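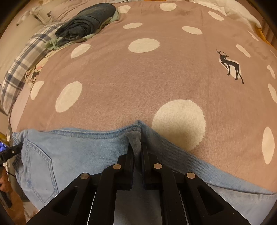 Search this site
Search
Menu

How to record clothes-folding demonstrations with the hand-held gripper

2020-07-31
By Celeste Ulloa

This page is for students joining the folding project at the Prirwood robotics club. It covers one job: recording a person folding jeans with the hand-held gripper, so that the recordings can be used to train the arm at the club. You can do it at home on any bed. Set aside an afternoon for your first try and don't expect to keep much of it.

Before you start, sign out a kit from Noeline Mudgway. Write the kit number on the sheet and check that the gripper, the cable and the card are all in the bag. Kits go back to the shelf, not to the next person directly. We lost track of two of them last term that way.

What you need

- One gripper kit, charged
- One pair of jeans, clean, with nothing in the pockets
- A bed or a large table
- A notebook or the log file from the club drive

Setting up the bed

A bed is a harder surface than a table. The cover sinks when you press on it, and the fingers can dig into it instead of sliding under the cloth. We still want plenty of recordings on beds, because people fold clothes there.

Pull the duvet up and flatten the area you'll work in. It doesn't have to be perfect. A patterned cover is fine, and polka dots are welcome. The model trained last year by Lorraine McAlister's group had seen only plain gray sheets, and it did badly on anything printed. Leave your pillows, blankets and other clothes where they normally are, as long as they stay out of the working area.

Lay the jeans flat across the bed with the back pockets facing up and the waistband on the side farthest from you. Smooth the legs with your hand. Small creases can stay.

Turn on the lights you normally use and leave them alone until the session is over. If sunlight is moving across the bed, close the curtain.

Making the first grip

Most bad recordings go wrong at the waistband. Take it slowly.

1. Start the recording and wait for the light to go solid.
2. Hold the gripper above the jeans with the fingers open. Stay still for a slow count of two.
3. Bring it down over the middle of the waistband, one finger on each side of the spot you want.
4. Touch the denim, then close the fingers. You should get a small ridge of cloth standing up between the tips.
5. Lift by the width of your hand and pause. If the duvet comes up too, you have pinched both layers. Open, back off and try again in the same recording.

Keep that second attempt in. A recording with a missed grip and a clean recovery is useful to us. Mark it R in the log.

Don't help with your free hand. Keep it away from the garment once the recording has started, even if a leg slides toward the edge of the bed.

Making the fold

With the waistband held, bring it toward the hems in a low arc. Keep the cloth just clear of the bed. Lower it, open the fingers fully and pull straight up, or the seam will catch and drag the fold out of line. Go back to the near corner and tug it square if you need to. Then stop the recording.

Lay the jeans out again before each new take and move them a little each time. Turn them, slide them to one side, or start with one leg bent under. Tayla Tomoana does ten takes in one position and then changes everything, which is easier to keep track of, but small changes each time have given us better results.

How many to record

The target for each student is 70 takes. Split them over at least two days. Your wrist will get tired before you notice it in the recordings, and the grips become sloppy after 40 or so in one sitting.

The club needs 1,000 takes before we train again. We have 910 that passed checking, counting the ones from the Harawira students. The rest should be in by the end of August if everyone with a kit finishes their share.

Checking your work

Play each take back once. Throw it out if:

- the gripper was already closed when the recording began
- your free hand touched the jeans
- the cable dropped across the fingers
- the take stops before the fingers have opened

Messy folds stay in. Mark them M. Noeline Treloar goes through the M takes herself and decides which ones to use, so please don't delete them to save her the trouble.

Name the folder with your initials and kit number, and copy it to the club drive under Folding, then Jeans. Don't rename the files inside. The checking script reads the names and skips any file it doesn't recognize.

If the fingers stick

Lint collects around the pivot pins. Brush it out with the toothbrush in the kit. Don't oil anything, as it marks the clothes. If one finger closes ahead of the other, stop recording and bring the kit in to be adjusted.

Shirts will get their own page once the jeans set is finished.

Get club updates by email. Enter your address and select Subscribe. You can unsubscribe at any time.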